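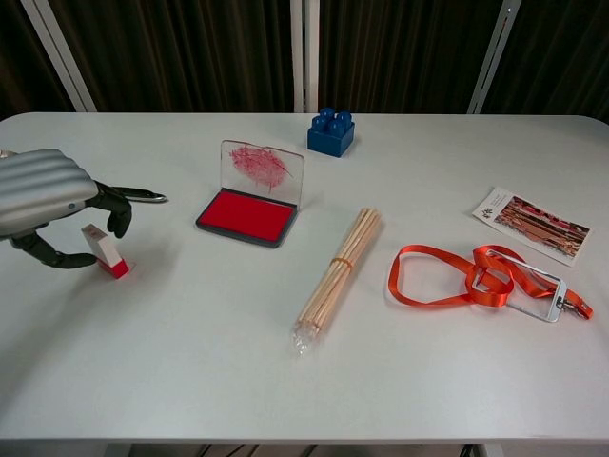 What ink do I use for stamping tags? Any ordinary red pad does me fine, and I close the lid between goes so it stays juicy.

## Craft table, Saturday

I'm making 150 gift tags for the Turkcombe fair (119 to go, eek!) and the table has filled up with all sorts. The red leaf on the ink pad's clear lid is my favourite bit, veins and all. Then there's a bundle of pale wooden sticks in an orange rubber band, a loopy orange lanyard and one blue building block.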